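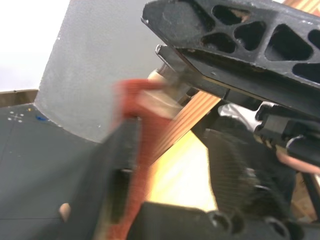 Getting a ward boundary question in front of Clellville council before the next election

Posted by Neema Kombo, April 2, 2026

Hi all! First time posting, long time reading, and I'm very excited about this one even though my family has asked me to please stop bringing it up at dinner.

I live in Gavwood, on the east side of Clellville. We got lumped into the same ward as Karkirness back when Gavwood was mostly hayfield, and now it's streets and streets of houses (lovely ones, full of people who vote!). We elect one councillor between us. The ward next door elects one councillor too, and it has far fewer people in it. I went through the last voters' list summary, and one of the polls in Gavwood alone had 1620 names on it. The entire Mizuno poll had 564. Same single voice at the table!

I would love to see the boundaries redrawn, or at least looked at. I've started a petition and have 40 signatures so far, all from my own block and the one behind it. What I can't work out is what happens next. Do I hand it to the clerk? To my councillor? Is there a number I have to reach before they're obliged to do something? And can I speak at a meeting, or is that only for people who've been invited?

I'm not attached to any party and I don't want this to turn into a party thing. Some of my neighbours who signed wouldn't agree with each other on one other subject.

Thanks so much in advance!

dryden_lane

Good for you for doing this! I went through it a few years back in a different town, so check the details against your own procedure bylaw, but the general shape should be close.

The clerk is who you want. Phone or email before you collect another signature and ask two things: what wording a petition has to carry at the top of every page, and what each signer has to give. Where I was, it was printed name, full street address and signature, and the request had to be repeated on each sheet. We had it on the first page only. We had to go back to every single door and do it again, in December, in the dark, and I still laugh about the state of my boots. People were wonderful about it though, and we picked up extra names the second time!

On the number: there may well be a legal threshold for a ward petition where you are, and it'll be in the provincial act that covers municipalities. Sometimes it's a percentage of electors, sometimes a flat figure, sometimes whichever is lower. The clerk can point you to the section. Reaching it usually means council has to deal with the request within a set time. It doesn't mean they have to say yes. If they turn it down or sit on it, there's often an appeal route, and that has its own deadline, so write it on the fridge.

You can absolutely speak. It's called a delegation and you don't need an invitation, you just need to register by the cut-off for the agenda (ours was noon the week before). You'll get a few minutes. I'd spend them like this:

Start with the two population figures and stop talking for a second so they sink in.
Ask for one thing. "Please direct staff to report back on a ward boundary review" is a motion a councillor can move that night. "Make it fairer" isn't.
Leave the map drawing alone. The minute you put up your own map, everyone argues about which side of the creek they're on.

One caution on your figures. A voters' list counts eligible electors, and reviews normally start with total population and then look at growth, geography and keeping communities together. Gavwood sounds like it has plenty of kids who aren't on the list, so the census numbers could help you. And compare whole wards with whole wards. Right now you've got one poll beside another poll, and somebody at the table will spot it.

Also, timing! Boundary changes generally have to be final well ahead of an election or they wait for the one after. Ask the clerk for that date in the same phone call.

Please come back and tell us how it goes.

Rhubarb77

Just email your councillor, they have to answer you. I did it over a stop sign and had a reply the same day.

m_okanes

Agree with dryden_lane on nearly everything, and I'd add the Karkirness side. If you share a ward, go and talk to them early! They may be worried that a new line leaves them stuck on the end of somebody else's ward, and if the first they hear of it is your delegation, you'll have a roomful of people speaking against you. We had 2 residents from the smaller community speak right after us in favour of a review, and I'm sure it made the difference on the vote, which was close.

Your councillor is worth a coffee as well. Mine was nervous for the obvious reason (it was her seat!) but she seconded the motion in the end.

Keep your original signed sheets flat and clean, photocopy the lot before you hand them in, and get the clerk's office to stamp your copy with the date received.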